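Londeck Workshop Notebook -- Table Clearing, April
Entry by L. Abreu, opened 9:40 a.m.

Purpose of this entry: to record where the table-clearing work stands and to settle what is reported to Bimia at the end of the month. Their question remains the one they put to us in the winter, namely whether a single arm can clear a family table after a meal without a person standing by. My present answer is no, with the qualifications below.

The count since the last entry is 116 attempts, of which 27 required a hand on the stop button or a reset of the objects. I have not separated the two causes. Loureiro's log sheet has one column for both, and this should be corrected before the next series. A stop for safety and a stop because an item has rolled out of reach are different matters, and Bimia will ask.

Settings unchanged from the previous series: slow approach, grip force at the middle value, no retry after a missed grasp. The Zarnemen planner was restarted once, at 11:15 a.m., after it stopped accepting new goals. Cause not found. Log saved.
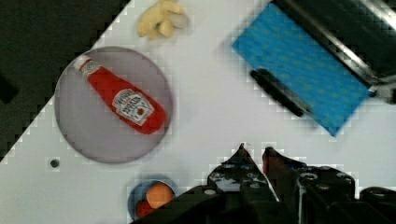 The order in which items are removed accounts for most of the difficulty. A person clearing a table decides this without thought. The planner ranks items by how confident it is in the grasp, and this ranking has no regard for what is resting on what. With the ketchup bottle lying across the gray plate, the bottle must go first, and the plate cannot be treated as free until it has gone. The same applies to the black cylinder lying partly on the blue cloth: if the cloth is pulled first, the cylinder travels with it. I have asked that a simple "rests on" check be placed ahead of the ranking. It need not be clever.

Cloth is a separate problem and should be reported separately. Folding is out of scope. Picking up by a corner and dropping into a bin is in scope, but I would not yet show it to visitors.

On speed: a person clears a comparable table in well under a minute. We do not. I see no value in quoting a ratio to Bimia while the stops are this frequent -- it would be read as a promise about the next version.

Open items:
Split the stop column on the log sheet (Loureiro).
Add the "rests on" check, then repeat 100 attempts with the settings above.
Inspect fingertips for wear before the repeat series.
Ask Zarnemen for the meaning of the goal-rejected message.

Closed 4:50 p.m. Arm parked, power off at the wall. L.A.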